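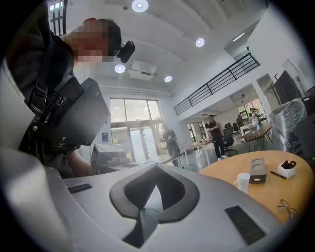 A mesa redonda do escritório

Quando mudámos de sala, em janeiro, a mesa redonda foi a única peça que ninguém escolheu. Já cá estava. É de madeira clara, não tem gavetas nem lugar para passar cabos, e ficou no espaço aberto porque não cabia bem em mais lado nenhum. Pensei que ia durar umas semanas.

Passados estes meses, é onde acaba tudo. Quem chega pousa o copo de papel do café antes de ligar o computador. Quem precisa de ver uma coisa ao perto tira os óculos, dobra-os e deixa-os à beira do tampo. Os marcadores pretos saem da gaveta do material e vão lá parar, e as caixas pequenas também - abertas ou fechadas, com peças dentro ou já sem nada.

Não sou contra. Trabalhei antes na Achterberg, onde a regra era mesa limpa às seis da tarde, e passava-se mais tempo a arrumar do que a mesa merecia. Mas uma superfície partilhada precisa de algum acordo, e na semana passada sentei-me com a Ingrid Szabo para combinar qualquer coisa simples.

Ficou assim. Os copos vão para o lixo quando a pessoa se levanta. Os óculos não se deixam perto do bordo, que já tive de pagar uma haste nova aos meus. As caixas podem ficar durante o dia, desde que tenham um nome escrito. Para isso serve o marcador, que fica sempre na mesa e não volta para a gaveta.

A Ingrid queria ainda um tabuleiro para as coisas pequenas. Vimos um da Florari, bonito, mas com 15 centímetros de altura nos lados, e tapava metade do que se punha lá dentro. Acabei por não comprar nenhum. Se alguém conhecer um tabuleiro baixo, de preferência redondo, diga nos comentários.

Quanto ao tampo, passei-lhe óleo uma vez, o Oleo incolor em lata de 500 ml, e usei muito pouco. Convém limpar antes com um pano só húmido e deixar secar bem. Eu deixei de um dia para o outro. As marcas dos copos saíram quase todas, menos uma, que parece ser mais antiga do que nós.

O Vichien Chaiyaporn acha que devíamos trocá-la por uma mesa retangular, encostada à parede, e mandou-me a ligação para um modelo da Brindov. Fiz as medições. Ganhávamos espaço de passagem, é verdade, mas perdíamos a possibilidade de trabalhar de pé à volta da mesma coisa, cada um do seu lado, e isso acontece quase todos os dias. Na retangular ficam sempre duas pessoas a olhar por cima do ombro das outras.

Por agora fica a redonda. Falta-me colar umas bases de feltro nos pés - tenho um pacote de 11 em casa, já aberto - e ver se a luz do teto chega bem àquele lado no inverno.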